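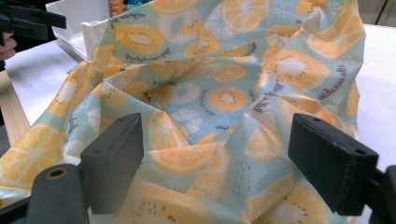 Fruit-print fabric in pale mint blue, with orange and kiwi slices.

How to Sew Simple Cloth Napkins with Mitered Corners

I have been making cloth napkins for years and I still get a little thrill every time I turn a corner right side out and it comes to a crisp point. If you can sew a straight line (or a mostly straight line!), you can make a set of these in an afternoon. They wash well, they make great gifts, and they are the perfect excuse to buy that loud print you love but would never wear.

What you need

Quilting cotton or a cotton-linen blend
Matching all-purpose thread
Iron and ironing board
Ruler and a pencil or washable marker
Scissors or a rotary cutter
A chopstick or other blunt tool for poking corners
Sewing machine with a regular straight stitch

Picking the fabric

Look for something with a bit of body. I love a medium-weight cotton for everyday napkins, and I have a soft spot for the Ivik cotton-linen, which gets nicer every time it goes through the wash. Stay away from anything slippery or with a finish on it. Polyester holds its color beautifully but it just pushes spilled soup around the table.

Busy all-over prints are wonderful for this. They hide stains, and you don't have to think about which way is up. With a big one-way print, like rows of birds or houses, lay out your squares before you cut so that everything faces the same direction. Stripes and checks are fun too, but a crooked cut will show, so save them for your second set.

Wash it first

Please wash and dry your fabric before you do anything else. Cotton shrinks, and it never shrinks evenly. Use the same settings you plan to use on the finished napkins. If the cut ends tend to fray into a bird's nest in your machine, run a quick zigzag along them before washing. Take the fabric out of the dryer while it is still a tiny bit damp and press it flat with plenty of steam.

Cutting

Trim off the selvages, then cut your squares. I cut mine at 20 inches, which gives a finished napkin of 18 inches, a generous dinner size. For lunch napkins, cut 16 inches and you'll end up with 14. Whatever size you like, just add 2 inches to it.

Check your first square by folding it corner to corner. If the edges meet, use it as the pattern for the rest. If they don't, trim now, because a lopsided square will fight you at every corner.

Pressing the hem

1. Fold each side in 1/2 inch toward the wrong side and press.

2. Fold each side in another 1/2 inch and press again, good and hard. You want sharp creases here.

3. Open everything back out. At each corner you'll see a little grid of crease lines, four small squares in all.

The corners (the fun part!)

4. Fold the napkin diagonally, right sides together, so that two neighboring edges line up and the corner becomes a point. Unfold the outer hem crease completely.

5. Find the spot where the inner crease meets the diagonal fold. Draw a line from there out to the raw edges, at a right angle to the fold. Stop the line at the outer crease.

6. Sew along the line, backstitching at both ends. Leave that last 1/2 inch past the outer crease open.

7. Trim the point, leaving 1/4 inch beyond the stitching. Finger press the seam open.

8. Turn the corner right side out and coax it into shape with the chopstick. Go gently, it is easy to poke right through. Tuck the raw edges under along the first crease.

Do the other three the same way. The first one may look a bit strange and the fourth will look great. It happens to me every time I come back to these after a break.

Finishing

9. Press the whole hem flat and pin it if you like.

10. Topstitch close to the inner fold, all the way around. Start in the middle of a side, pivot at each corner with the needle down, and overlap your stitches a little at the end.

I lengthen my stitch slightly for the topstitching. A contrasting thread looks terrific if you're feeling brave!

If something goes wrong

Corner too bulky: trim the seam a bit closer and press again with steam.

Corner won't lie flat: your line probably wasn't square to the fold. Unpick it and redraw.

Wavy hem: you may be tugging the fabric as it feeds. Let the machine do the pulling.

Leftover strips make good bias binding or ties for wrapping up a gift set. Mine are already set aside for the October batch.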